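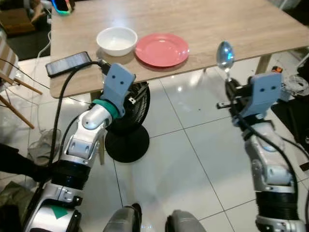

Setting the table for a Saturday lunch, second go at it. Last time I had everything matching and it looked like a canteen, so I went through the cupboards again and pulled out odds and ends. Ended up with the white bowl and the pink-red plate side by side, nearly touching, and I like them a lot better than the old set. The shine on the plate is the thing. The pale table does it a favour too. Bowl was from the Karamanlidis shop, plate from a box of leftovers at the market, no name on the back. Paid 6 for the pair of plates, one has since gone in the bin.

Reading time: 2 min

Quick notes before I forget, as a few of you asked.

Bowls: soup, mostly. Also crisps. The rim on this sort is good for carrying when it's full. Do not put them in the top rack at Ellik house, they fall over (you know who you are).

Plates: bread, or the fish if it's small. Colour hasn't faded yet and its been through the wash plenty since February began. Aurelia Gavrilă lent me four more in a dull green, didn't go with anything, sent them back with a cake on top.

Table: still pleased. 120 long, which is enough for us if no one brings a cousin. Wipe it straight away after beetroot. I didn't, once.
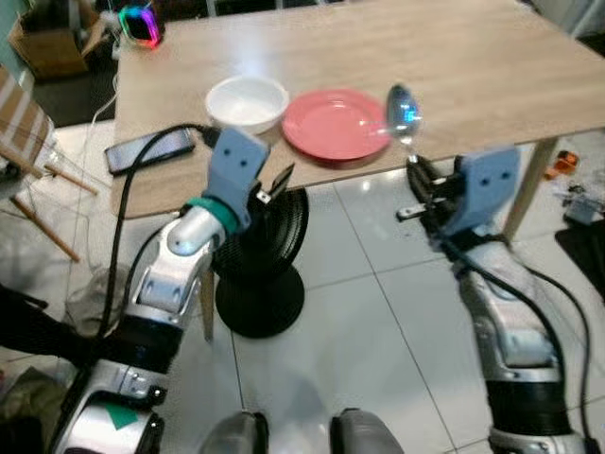 Cutlery is the bit I haven't sorted. Too many teaspoons, never enough of the bigger ones, and the Bostetti set is down to 2 forks. Might buy loose ones and mix them, same as with the crockery. Somebody said to keep it all in a jar in the middle and let people help themselfs. Could work for soup days.

Napkins next, then glasses. Want something plain and short that stacks. If you've seen any going cheap leave a comment, I'm at the market again next week and can have a look then.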